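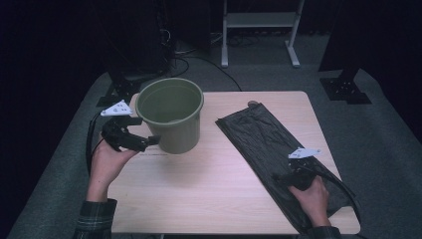

*Bag-and-bucket task, two hand-held grippers, marker plates on top.*

# Sudik: progress report to Vakico, second period

Prepared by Holger Isaksson, September

## Summary

Work in this period went into the bin-lining task. We now have 3,562 usable demonstrations, all recorded with hand-held grippers, and a first policy trained on them. The policy can open out a bag and bring it over the bucket. It is still poor at folding the edge of the bag down over the rim. We are on budget and 2 weeks behind on the evaluation work package.

## Data collection

Each demonstration covers the whole task, from a flat bag and a standing bucket to a lined bucket. The person recording uses a gripper in each hand and is asked to work at an ordinary pace. We vary the place of the bucket, the angle of the bag and which end of the bag faces the person. In the first period these were left to the person's own choice, and the bag ended up in nearly the same spot every time. The starting layout is now drawn from a list before each recording.

The position of each gripper is worked out from the marker plate on top of it. Tracking was lost most often when a wrist turned far enough to hide the plate from the overhead view. We now fill short gaps from the gripper's own motion sensor and throw out any recording with a long one. The rule is strict and costs us data, but the replayed paths are much cleaner than they were.

## Views used for training

We trained the same policy three ways: with the head view only, with the gripper views only, and with both. The head view gives the layout of the table. The gripper view gives the rim and the inside of the bucket, which matters once the bag is close.
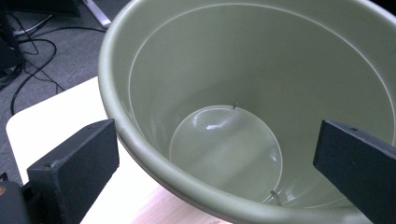
Pádraig Egan asked at the mid-period call whether the gripper view could do the job by itself, as that would let Vakico drop one camera from the site kit. We tested this. On its own the gripper view did well near the rim and badly at the start, when the policy often failed to find the bag at all. We recommend keeping both.

## Results

Each version was run 50 times on the robot, with starting layouts it had not been trained on.

- **Both views:** the bag reached the bucket in most runs. The rim fold was finished in 12.
- **Head view only:** similar at picking up the bag, with very few finished folds.
- **Gripper views only:** most runs stopped before the bag was lifted.

Most failures in the first version came at the same point. One gripper lets go of the edge to take a new hold, and the bag slides back into the bucket. People recording the task deal with this by pinning the bag against the rim with the other gripper — a small movement that is over quickly and makes up very little of each recording. We think the policy sees too few of these moments to learn them well.

## Problems

The evaluation delay comes from the Mac Carthaigh test site, where the robot's mounting plate had to be remade. It has now been fitted and checked. Zomix has supplied the second batch of bags, which are thinner than the first and cling more. We have kept the two batches apart in the data so the effect can be measured.

## Next period

1. Record short demonstrations of the rim fold alone, starting with the bag already in the bucket.
2. Retrain with these added and repeat the same test layouts.
3. Begin runs at Mac Carthaigh with the thinner bags.

We would like Vakico to confirm whether a partly folded rim counts as a pass. Our figures treat it as a failure — the agreed test plan doesn't say either way.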